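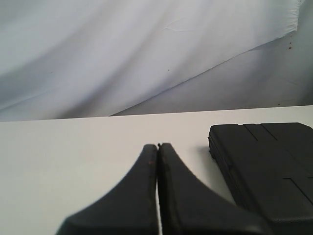 Corpus Joteo de etiquetado textil
Ficha de datos, versión 2

Resumen
El Corpus Joteo reúne 993 transcripciones de etiquetas de composición y cuidado de prendas de vestir, recopiladas por el Archivo Textil de Stostalholm. Está destinado al estudio de la terminología de las fibras y de las instrucciones de lavado en lengua española.

Contenido
Cada registro corresponde a una etiqueta e incluye los campos siguientes:
id_registro: identificador numérico
texto: transcripción literal, con la ortografía original
fibras: denominaciones de fibra normalizadas
cuidado: instrucciones de lavado, secado y planchado
notas: observaciones del transcriptor

De los registros, 800 proceden del fondo Hendricks y los restantes del depósito de Skerusura. El vocabulario normalizado de fibras consta de 26 términos. Las variantes («poliamida», «nailon», «nylon») se conservan en el campo texto y se unifican únicamente en el campo fibras.

Procedimiento
Las etiquetas fueron transcritas a mano por dos personas de forma independiente. Las discrepancias se resolvieron mediante consulta de la prenda. Los caracteres ilegibles se indican con corchetes vacíos. No se han corregido erratas ni se han completado porcentajes cuya suma no alcance el 100 por ciento.

Limitaciones
El corpus no es representativo del mercado actual. Las prendas infantiles y la ropa de trabajo figuran en proporción reducida. Los símbolos gráficos de lavado se describen con palabras y su redacción puede variar entre ambos fondos.

Formato
Archivos CSV en UTF-8, separados por punto y coma. Los campos sin información se dejan en blanco.

Licencia y cita
Se autoriza el uso con fines docentes y de investigación, siempre que se cite la fuente. Cita recomendada: Makhubela, Z. y Du Plessis, K., Corpus Joteo de etiquetado textil, versión 2, Archivo Textil de Stostalholm.

Mantenimiento
La revisión anual se efectúa en mayo. Las correcciones deberán dirigirse por escrito a Kgomotso Du Plessis, con indicación del identificador del registro y de la lectura propuesta.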